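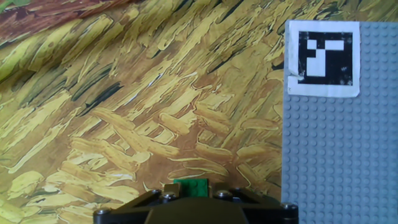 # Otasen gripper kit, tried out at the Clernine open day

I should say up front that I went to Drallside for the drive and the lunch as much as for the robots. My sister's old place is out that way, there is a bakery I am still loyal to, and when the flyer for the Clernine open day turned up in my mail I thought, well, that's a Monday taken care of. I teach an after-school building club (LEGO mostly, with a bit of cardboard and a lot of tape) and for two years I've been circling the idea of getting the older kids near a proper robot arm. The Otasen kit was the thing on the flyer that caught my eye. It's a two-finger gripper with a set of printed corner markers and the software to go with them, sold for $600, and you bolt it to an arm you already have or can borrow.

So this is a review of the kit as I met it, on a big arm that isn't included, in a room with coffee and a lot of other curious people. I had a good long go at it. I did not take one home to live with for a month, and you should weigh what I say with that in mind!

## Getting there and getting in

Drallside is easy enough once you're off the highway, though the Clernine building sits behind another building and I drove past it more than once. Parking was free. You sign in, you get a sticker, and then you wander, which suited me perfectly. There were talks upstairs in what they call the Guerreiro room, and I caught the tail end of one about warehouse carts, but the hands-on benches were downstairs and that's where I planted myself. If they run it again, go to the benches first. By lunchtime there was a line for every one of them, and people who had sat politely through the morning talks looked a bit crestfallen.

The staff were lovely, I have to say. I asked a great many beginner questions and not one of them was met with a sigh.

## The bench

The task was one my club would understand in a heartbeat. There's a gray baseplate, there are some loose bricks in different colors, and the arm picks up a brick and tries to put it on the plate. You can pick a brick for it, or you can take over and guide the arm yourself, and everybody wants to guide the arm themselves.

What won me over before anything even moved was the cloth. They'd covered the middle of the bench with a big fabric print of a Van Gogh sort of painting, all blue swirls on one side and golden wheat on the other, and laid the plate and the bricks right on top of it. I assumed it was there to be pretty. Somebody on the staff explained that they like to try the software on busy backgrounds, since a bare tabletop is a very forgiving place to look for a brick and most of us don't live on one. I thought that was a nice honest way to set up a demonstration. I also wanted the cloth quite badly and asked whether it was for sale. It was not.

The rest of the bench was slatted aluminum with the arm bolted down at one side, and there was a little yellow LEGO figure attached to one of the devices on the other side, which I was far too pleased about.

## The gripper itself

Close up, the Otasen gripper is a plain black thing, matte and angular, and the finger plates are triangular pieces with cutouts in them. The screw heads are right there on the outside where you can get at them, and for a school or a club that matters more than looks. I have owned equipment that needed a special tool to reach a battery. I was told that a finger swap takes 8 minutes with an ordinary screwdriver, and they let a teenager in front of me do one. She was careful and chatty and it took her longer than that, but she got it done without any help, and she was so proud of it that I nearly clapped.

The grip is gentle. You set how hard it closes with a slider on the screen, and at the low end it will hold a small brick without shooting it across the room, something I have certainly managed with pliers. At the high end it was firmer than I'd want anywhere near a child's finger, and I would like to see a locked classroom setting so that the slider can't wander up there by accident. I put that on the feedback card, in capitals.

My one real complaint about the hardware is that the body is bulky for this kind of work. When you bring a brick in toward the plate, there is a fair amount of gripper around it, and from where I was standing I kept losing sight of the very edge I was trying to line up. There's a view from the wrist on the screen, which helps a great deal once you train yourself to look at it, but my instinct was to lean over and peer, like someone threading a needle.

## The markers

These are the black-and-white squares that go on the corners of the baseplate, each with its own blocky pattern, so that the software can work out where the plate is and which way it's turned. 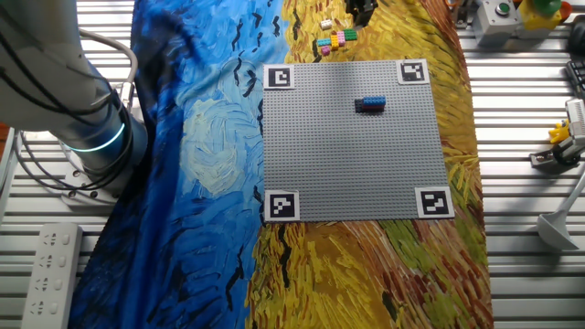
I'm a paper-and-scissors person at heart, so this part of the kit pleased me enormously. You print the markers on ordinary white paper and cut them out yourself. I asked whether they had to be perfect, thinking of my club and its relationship with straight lines, and was told that a wobbly edge is fine as long as the black border is whole and there's some white left around it. Creases are more of a nuisance if they run through the black. A shiny laminate is worse still, apparently, as it catches the ceiling lights. I would have laminated them without a second thought, so that tip alone was worth the gas money.

The instructions for this section are good, too. The manual runs to 27 pages and I read a fair bit of it standing up with a muffin. The marker chapter is clear and friendly and has drawings in the right places. The chapter on setting up the wrist view is another matter. It assumes that you know what several abbreviations mean, it sends you to an appendix, and the appendix sends you back. I can follow a knitting chart and I couldn't follow that. The staff admitted it was written first and never gone over again, and I do hope somebody goes over it.

## How it did

Rather well, on the whole, with some very human-looking wobbles. Picking up is the strong part. It came down over a brick, closed, and lifted, again and again while I watched, and the misses I saw were mostly when bricks had been left close together and it nudged a neighbor on the way in. If you space them out a little it's much happier. (So am I, when I'm looking for a piece.)

Setting down is harder, as anyone who has pressed a brick onto studs will guess. You need to be square to the plate and then you need to push, and if you're off by a hair the brick sits there looking attached and then isn't. My own turns at guiding it were mixed. I got one brick down so cleanly that a stranger said "ooh," and then I spent the rest of my turn tilting the next one against the studs like a stuck drawer. The software has a small wiggle you can switch on for exactly this, where the arm shuffles the brick a tiny bit as it presses, and I wish I'd known about it sooner. It's in a menu under a menu. Please, Otasen people, put the wiggle on the front page!

It is also slow. I liked that, personally. My club would have time to argue about what it was going to do next, and arguing about what comes next is most of what I'm trying to teach them. But if you are picturing something whizzing bricks into a castle while you drink your coffee, you'll be drinking a lot of coffee.

And the noise, which I'd worried about, was nothing much. I could hear the people at the next bench perfectly well, and a bit more of their conversation than I was meant to.

## Would I buy it?

For the club, I think yes, if I can settle the question of the arm. The kit is fairly priced for what's in the box, it can be taken apart by people with ordinary hands and ordinary tools, and the paper markers mean that the part most likely to get stepped on costs next to nothing to replace. The local college has an arm it might share with us, and I've written to ask. Without an arm, of course, you've bought a very nice black claw to keep on a shelf, and I do think the flyer could be plainer about that. I met a couple at the coffee table who had driven a long way believing the arm was included, and they were being very good about it.

For a home hobbyist I'm less sure. I'd want that middle chapter rewritten, and I'd want a slimmer finger for small bricks. The staff said a narrow pair is being tested and showed me one in a drawer, though nobody would be pinned down to a date beyond "maybe August."

If you're going to the next open day, wear comfortable shoes, bring a snack if you don't like muffins, and ask at the brick bench for the press-down wiggle before your turn starts. It's the third item in the motion menu, under "contact."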